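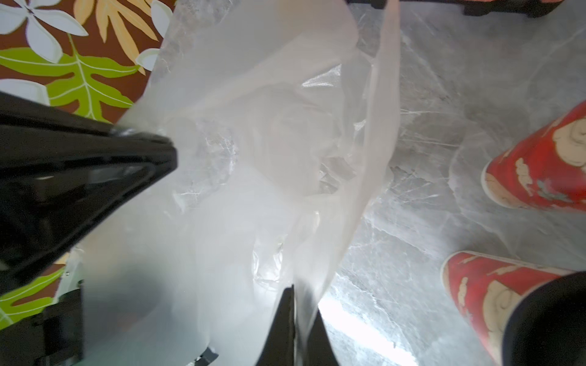
About Clarell

Clarell packs and sends out household textiles for small shops that have no storeroom of their own. Ermelinda Loureiro started the business in Ullham with one packing table and a rented van. We now work for more than 70 shops, most of them selling tablecloths, cushion covers and curtain fabric.

What we do

Goods arrive from the maker in bulk. We check each piece for pulled threads and marks, fold it to the size the shop has asked for, bag it and label it. Orders that reach us by 10 in the morning go out the same day. We don't work on Sundays.

Bags and wrapping

Large plastic bags keep dust and damp off fabric while it is on the shelf. We reuse them where we can. Clean bags and inner wrappers are flattened and go back to the packing tables, and torn ones are baled for recycling. Shops can send their empties back with the driver, tied in bundles please.

If you would like your orders packed in paper, tell us when you open your account. Paper takes two days longer.

Where we are

We have 2 sites. Folding and packing are done at Ullham, in the old Correia building behind the station. Returns go to our smaller unit at Teltia, where the trade counter is open until 4 on weekdays. Please ring the side bell for collections.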